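Sornton Laundry Room Issues New Folding and Sorting Guidelines

01/01/2018

The Sornton Residence Office has released revised guidelines for the shared laundry room on the ground floor. The guidelines take effect immediately and apply to all residents who use the folding service.
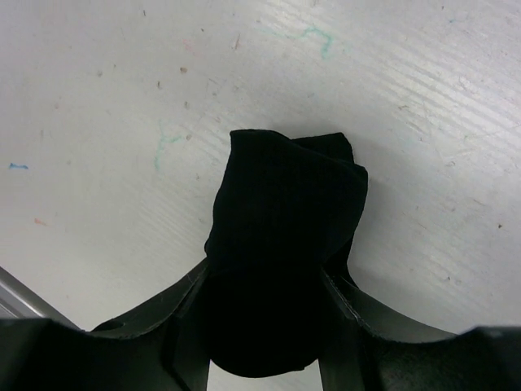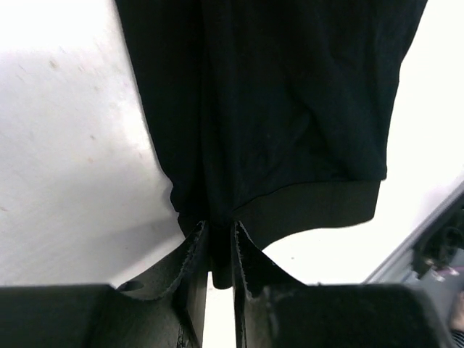
Dark clothing accounts for most of the items reported missing under the previous arrangement, according to Glykeria Karagiannis, who manages residence services. In the past term the office received 27 reports of lost laundry, and the majority concerned black socks, shirts and sweatshirts that had been returned to the wrong shelf. Black pieces are difficult to tell apart once they are bunched together, and the folds hide most of what would identify them. A ribbed hem band, such as the one on the garment in the second picture, is among the details staff will now record on the intake slip, along with size and any name tape. Small items must be handed in inside a closed mesh bag.

Under the new rules, each resident may leave up to 30 items per visit. Dark and light loads are to be separated before they reach the counter, and mixed bags will be returned unwashed. Finished laundry will be kept for two weeks, after which it will be moved to the storage room beside the Gkikas entrance.

"We ask residents to label their clothing, particularly plain dark clothing," said Faisal Rizvi, residence director. "It shortens the time needed to return an item to its owner."

Name tape is available at the front desk at no charge. The guidelines will be reviewed in May. Questions may be directed to Evdokia Spanos at the residence office.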